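Dark cloth in Purklow

In Purklow people still judge a sleeve or a trouser leg by how the cloth falls. Dark fabric is difficult — a fold that is bunched too thick looks heavy, but a smooth part shows every line of the weave.

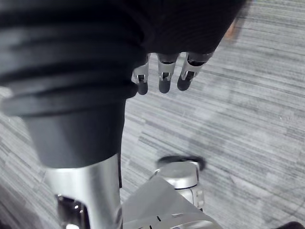
Noreen Swati would not agree that bunching is a fault. To her, loose folds are what lets a person bend the knee, and she leaves them in.

I learned hems from Montserrat Quintero in Clotenby, who made me sew the same one 6 times. She pressed each hem before she looked at the stitches,

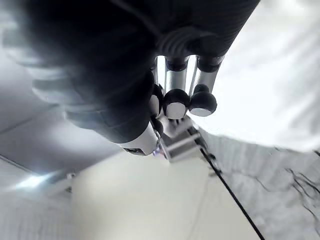 and only then she turned the cloth over. I do the same now, with a damp towel between.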